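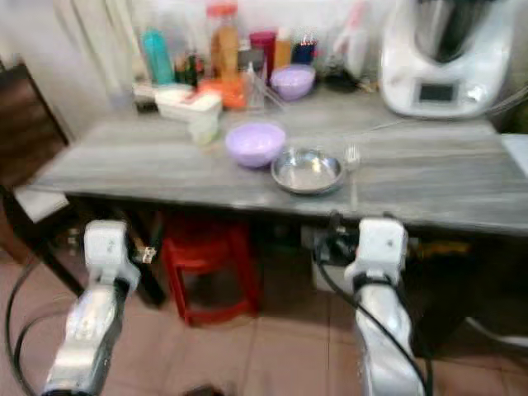 Ticket 117: Visitor levy charged twice on Tallano bookings
Opened: 2021-08-25
Priority: 2
Product: Stenar booking desk
Property: Vondráček Apartments, Tallano
Status: Resolved

Problem
Guests who book through the Cinia channel are charged the town visitor levy twice. It is in the nightly rate that Cinia sends us, and Stenar adds it again at checkout. Direct bookings come out right. The property found 28 bookings with the wrong total.

Log
Checked the tax settings for the property. The levy is set to "per person, per night" and marked as not included. That is correct for direct sales.

Made a test booking on the direct site for one night at 70. The levy showed once, on its own line.

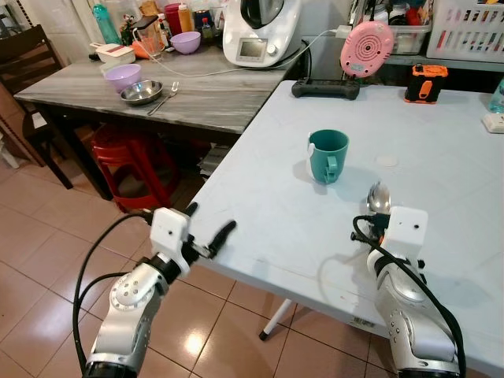

Made the same booking through Cinia. The rate came in with the levy already added, and Stenar put a second levy line on the invoice. The channel mapping has its own tax switch, and it was still set to "exclusive" from the March setup.

Changed the switch to "inclusive" and sent the rates again. New test booking is correct. Old bookings do not update by themselves, so each invoice has to be reopened and saved. 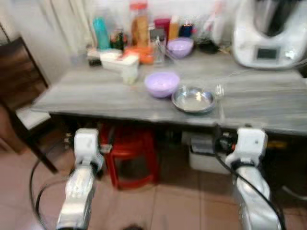 The rate plan text was also out of date after the new sync. Cinia had pulled an old description that said "no kitchenware provided" and overwrote the one in Stenar. Put the current wording back. The kitchenware line now mentions the lavender plastic bowls and the shallow steel plate, the same ones as on the gray marble-patterned counter. Locked the description field so that Cinia can't replace it.

Property has reopened and saved all the affected invoices. Refunds are going out from their side. Test bookings canceled.

Closed by support. Reply to this ticket to reopen it.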